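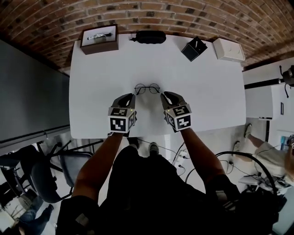 Should a school robotics club spend its time on small everyday jobs or on building something for competitions? I'd go for the small jobs, at least for the first year, and let the competition wait until the members are bored of being able to do things properly.

I know that's not what most clubs want to hear. I've helped out with one for six years now, and every autumn the same conversation comes round. Somebody has seen a video of the regional final, there are lights and a commentator, and could we please build the one that throws the rings? And I do get it! I like the ring throwers too. I've stood in a draughty sports hall shouting at a machine made of Tarton rails and cable ties, and I'd happily do it again.

But look at what the year turns into once you say yes. From October to March everything is about one arena, one set of rules and one scoring sheet. Two of the keenest members do nearly all the building, because they're quick and the deadline is close, and the others end up holding screws or making the poster. (We have had some very good posters.) Then it's over in an afternoon and the robot goes on a shelf, where it slowly gives up its motors to next year's robot.

The year we did things differently was Đức Tiêu's idea, so he should have the credit. He'd taken over the club while I was off with my knee, and when I came back he'd dropped the competition entry and put a list on the wall instead. Pick up a pair of glasses. Put a pen back in its box. Close a zip. Fold a tea towel. I thought he'd lost his mind, or at any rate that he'd lose the members by half term.

He didn't. A pair of glasses, if you've never tried it, is a horrible thing to pick up with two fingers on each side. Wire frames are thin, they lie nearly flat on the table, and if you squeeze in the wrong place you feel sick about it even when they're an old pair. The students worked with hand-held grippers, one in each hand, so there was no motor to blame and no code to hide behind. You had to think about where the fingers should go and what the other hand should be doing in the meantime. They argued about it on the bus. One girl wrote two pages on whether you should lift by the bridge or by the hinges, and I still think she's wrong about the hinges, but two pages!

What I liked best was how it spread the work out. A go with the grippers takes a couple of minutes, then it's the next person's turn, and the ones who would never have elbowed their way to the soldering iron got as many turns as anyone else. Some of the quiet ones were plainly the best at it. It's hard to be patient with a deadline on the wall, and this let them be patient.

There are things to be said on the other side, and a parent called me out on most of them at the open evening. Competitions give people a reason to turn up in February. They teach you to finish, even if finishing means tape. They look good on a form, and a form is how you get money: our local supplier, Curnier, gave us £1088 the year we got through to the final, and I can't imagine them writing that cheque for a tea towel. She also said, quite fairly, that her son had joined to build a robot and wanted to know when he'd be building one. I didn't have a great answer that night. He built one the following year, and it had a much better hand than anything we'd sent to a final before — he'd spent months finding out with his own wrists what a hand needs to do.

I also think we're a bit snobbish about ordinary tasks. Throwing a ring looks clever and picking up someone's specs looks like tidying up. Ask anyone who has dropped theirs down the side of the bed which one they'd pay for.

So if you run a club like ours, or you're about to get talked into it, my advice is to clear a table and turn out your bag. Keep the arena rules in a drawer until the second year. If the Skondeo crowd from the next school over laugh at you for not entering, let them laugh, and invite them round to do up a zip. We did, and they stayed until we had to lock up.

We're entering again this year, by the way. The members voted for it and I lost.

Last updated: Jan 23, 2019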